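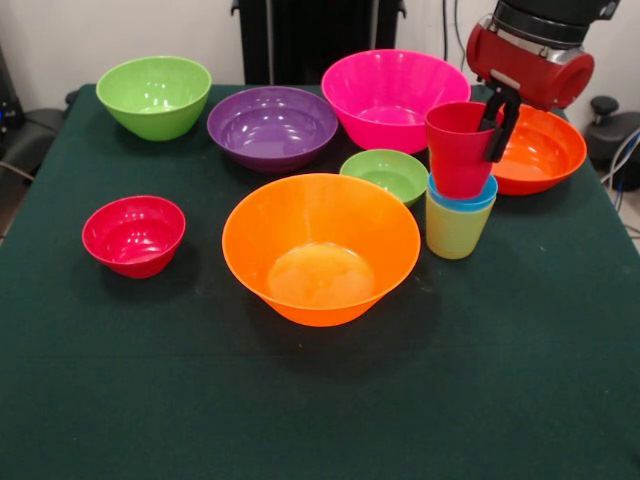
Setup and care of the stacking cell. Talk for the Tirkport open evening, roughly 20 minutes. Speak slower than in June!

Start with the cloth. People laugh when I start with the cloth, but I love the cloth. It's dark green and matte, so bright plastic stands out against it and the camera has an easy time. Pull it smooth, let it hang over the edges, then go over it with a lint roller. Specks come back within the hour. Small ones are fine.

Then the fingers. Wipe the black pads with a damp rag before the first run and again at lunch. Floor Koster taught me to pinch a strip of paper between them and tug. If it slides out easily, the pads are due.

(Pause, ask who has pulled apart party cups that were jammed together. Hands will go up.)
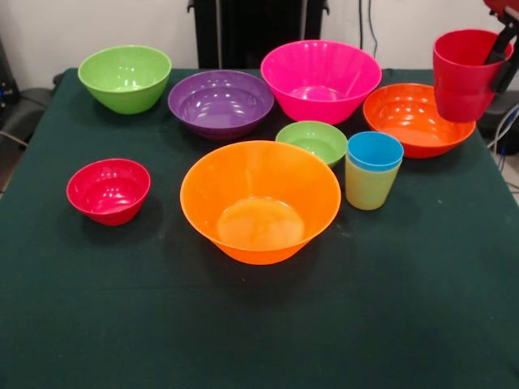 Nested cups are my favorite part of the whole job. The walls are tapered, so a cup pushed down too hard grips the one under it and the next lift brings up both. We spent 109 runs on closing force and lowering height alone, and I enjoyed nearly all of them. Go down gently, open, wait a beat, back straight up.

Bowls are a different animal. Wide rim, slippery wall, and the see-through ones glow at the bottom under the ceiling lights. Check the lights before you blame the grip settings. Milan Kuipers lost a morning to that one. 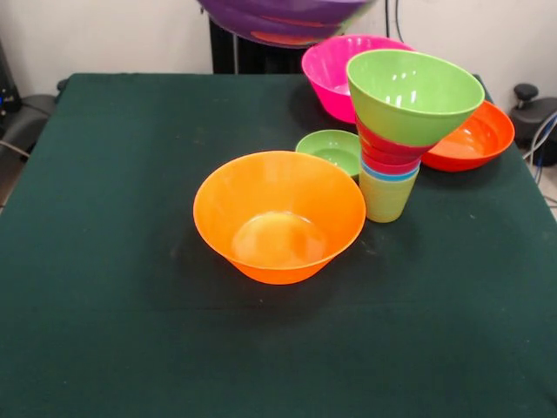
Lean is what to watch for once a stack gets tall. A little tilt at the bottom grows with every piece. Stop, take it down, re-zero the wrist, start over. Don't nudge it by hand with the arm live!

Upkeep: wrist bolts every 1000 cycles, new pads at 2000. Cables get a look each morning, along the wall and down to the floor. Write it in the book, with initials.

Thank Barbara Dudek for the spare pads. Questions, then coffee by the door.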